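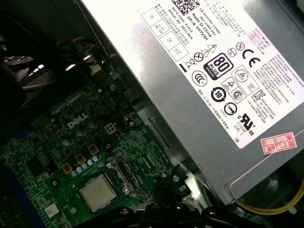 # The Prestwood Bench Kit

I teach an after-school robotics club, and this is the kit I wish I'd had when we started. You get one gripper, one wrist camera mount, and the task cards my students use to practice working inside a desktop PC. We call it the Prestwood, after the room it grew up in (the room is tiny, the name sounds grand, we kept it!).

Kids love this one. Blocks and cups get old by the second week, but give them a real computer case and they'll argue about approach angles until the late bus comes. Any old desktop works. Ours is a Dell with a green motherboard, and the wires and brackets give them plenty to steer around. 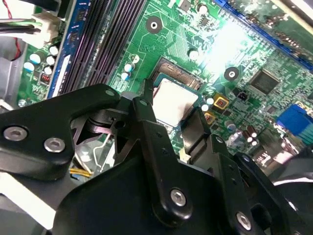

*Gripper over the board, with the processor just past its tips.*

**What's in the box**

- Mumura gripper, matte black, two fingers
- Vasiliu wrist mount for a small camera
- 3 spare finger pads
- 101 task cards, from "touch the case rail" up to processor handling
- Hex key, plus a second one for when the first one vanishes

The computer isn't included, and neither is the arm. Check your wrist plate against the drawing before you order, please.
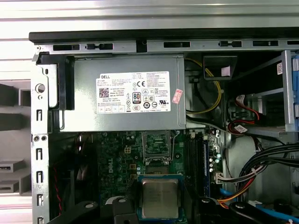 **Written by the club coach, Prestwood Robotics**

My favorite card is the processor one. Students plan a path to the chip, keep the fingers away from the cables, and talk the whole thing through before anyone drives. Go slow! I run it at the lowest speed setting with power to the PC unplugged, and I'd ask you to do the same.

The 2 things I get emailed about most are the camera angle and bolt tightness. Start with the camera tipped toward the fingertips, and check the bolts before each session, especially with a new group.
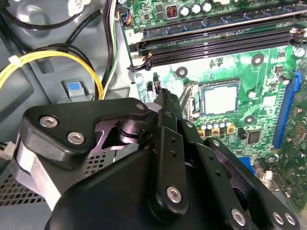
Plasten Classroom Catalog, p. 3

**Ordering:** item 1473, through Plasten. School purchase orders are fine. Kits ordered in June ship before the fall term, and spare pads are sold separately all year.

Page updated 25 Aug 2021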